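Five Weeks of Teaching a Pretend Kitchen

I promised my sister I would write down what I've been up to since the winter, mostly so I could stop explaining it badly over dinner. So, March 2025, a pot of tea, and a very long post. Sorry in advance!

The short version is that I spend my evenings gathering examples for a learning system. The system is meant to tidy and sort things on a kitchen counter, and it learns by watching a person do it over and over. The person is me (and Girish Ahuja, when his kids are in bed). We each sit at home with a little hand controller, log in to the simulator, and drive a Franka arm through one small task at a time. Every run gets saved, with every twitch of the wrist and every second of dithering. We call the whole thing Grekero, after the town where we first talked about it, Grekville, and because by then all the good names were taken.

I came to this with no background at all, unless you count a lot of years of washing up. Gwendolyn Iwasaki set me up with the software in February and sat on the phone with me through my first evening, which was mostly me lowering the gripper into the counter and saying oops. She told me to pick one object and stay with it until I got bored. I picked the potato, and I must say I've grown fond of it. It's lumpy, so a grip that looks fine from one side can be all wrong from the other, and you find yourself tipping your head at the screen as though that would help.

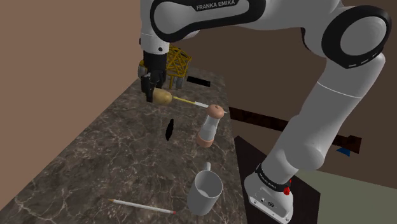 What counts as a good example

I used to think a good example was a perfect one. You go straight down, close the fingers, lift, carry, let go, done. Girish thought so too, and for the first couple of weeks we threw away anything with a wobble in it. Then we trained on what was left and the poor thing was hopeless. It could do the task beautifully from the one starting place we both liked, and if you nudged the potato over by the width of a thumb it would sail down next to it and close on thin air, very confidently.

So now we keep a lot of the messy ones. If I come in crooked, back off, and try again, that stays in, and it gets a note saying where the correction starts. What we do throw out is the long stretches where I'm just sitting there thinking (or reaching for a biscuit), since we found it had learned to sit there and think as well. I laughed a good deal over that, and then I had to go back through a whole folder and trim the beginnings by hand, so I laughed rather less.

We also write down, in plain words, what we were trying to do in each run. "Pick up the potato" sounds clear enough until there's a pepper grinder in the way and you have to choose whether to go over it or around. Going over and going around are both fine, but if half the runs do one and half do the other with no note, the system tends to split the difference. I'll leave you to guess where that puts the grinder.

Mixing up the counter

The other big change was the clutter. Our early runs had too little on the counter, because it was easier for us, and it was Tamsin Ruiz-Ortega who finally put her foot down about it. A real counter has a mug on it, and a knife, and something long and thin that rolled there from somewhere else. Now the layout gets shuffled between runs, and I do at least a few from each one before moving on. The target is 3000 saved runs by the summer. I don't let myself look at the total more than once a week.

My own favorite evenings are the ones when the handles and the vegetables end up close together. You have to slow right down and decide which thing you're going for before you get there, and I think that deciding shows up in the way the arm moves. Gwendolyn says I'm being romantic. Maybe so, but my slow runs have been the more useful ones lately and I'm going to enjoy that while it lasts.

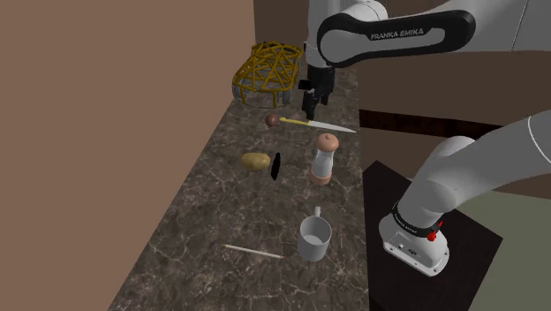 Merike Bite wrote to me after my last post that slow runs worry her a little, and that on her own project they ended up with an arm that crept up to everything like a cat. Her advice was to record each layout twice, once carefully and once at the speed you'd use if you were hungry, and to label which is which. I tried it last night with 7 layouts. The hungry ones are a mess, but I've kept them all, and Girish is going to run the training again once he's trimmed his half.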